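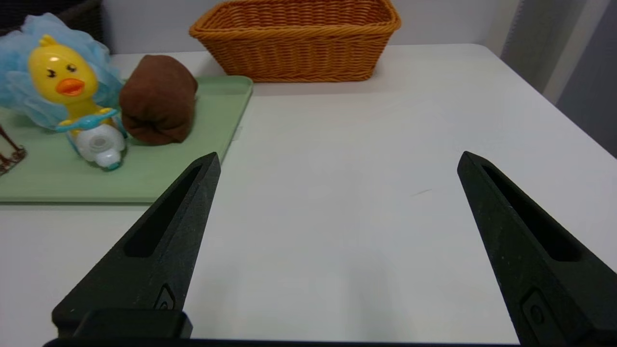
Proyectos > Kallio > Compras y presupuesto > LÉEME

Última actualización: 4 jul 2019

# Kallio: qué compramos, qué falta y cuánto nos va a doler

¡Hola! Soy Hidayah Mangundap y llevo la hoja de gastos de la celda Kallio (los dos brazos con los que ordenamos objetos de baño y juguetes en bandejas). Este LÉEME acompaña a los datos, pero va sobre todo de dinero: si vienes buscando el formato de los episodios, está en `FORMATO.md`, que mantiene Haruto y está bastante mejor escrito que esto.

## Lo que ya tenemos

- Dos brazos con pinza, comprados a Iritz en un solo pedido.
- Cámaras de muñeca y una de cabeza.
- Mesa blanca, bandeja verde clara y cestas de mimbre.
- Objetos: toalla marrón enrollada, esponja de malla azul, pato amarillo y compañía.

Los objetos son calderilla, de verdad, pero compradlos por duplicado. Yo no lo hice y luego me pasé una tarde entera buscando otra bandeja del mismo verde.

## Dedos de pinza

Aquí es donde me equivoqué con el presupuesto. Puse los dedos como compra única y son un consumible, igual que el papel de la impresora. Cada juego de Flolline nos cuesta 419 euros con portes, y para el año que viene he metido nueve juegos en la hoja.

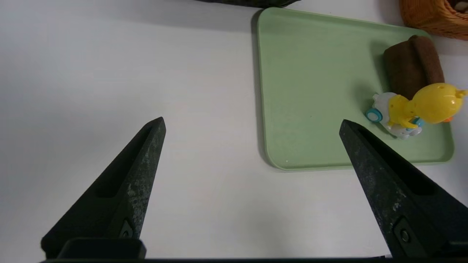

Mi regla de ahora: apuntar la fecha de montaje de cada juego en la pestaña «Dedos» y pedir el siguiente cuando queden dos en el cajón. Flolline tarda 19 días en servir (los hemos contado, no es lo que pone en su web). Si alguien encuentra otro proveedor con el mismo anclaje, que me escriba ya mismo.

## ¿Un brazo o dos?

Tyyne Kiiskinen me lo pregunta cada vez que hablamos, porque ella monta una celda parecida y tiene la mitad de dinero. Yo compraría los dos desde el principio. El soporte, el cableado y la calibración los pagas igual, y añadir el segundo más tarde supone parar la celda y repetir media instalación. Eso sí, reservad una partida para cables y fundas, que en la oferta de Iritz no venían. 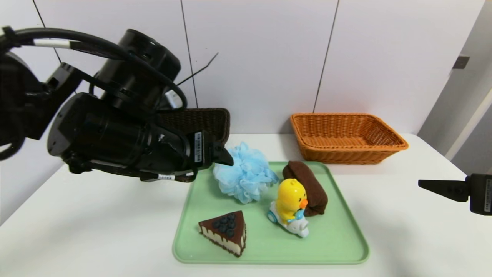
Los dos brazos en la mesa de Kallio, con la bandeja verde y cuatro objetos.

## Pendiente

- Contrato de mantenimiento con Trovow: tengo la oferta, falta la firma de Hilkka Honkanen.
- Cámara de muñeca de repuesto. No hay ninguna y me quita el sueño.
- Discos: 20 TB más antes de diciembre.
- Segunda remesa de juguetes y comida de plástico. Pasadme ideas, ¡pero nada más grande que la bandeja!

## Cambios

Añadida la partida de cables. Los dedos pasan de «equipo» a «consumibles». Corregido el IVA de la oferta de Trovow, que estaba sumado dos veces (gracias, Nelli).

Para dudas de facturas, a mí. Para todo lo demás, Haruto Arai.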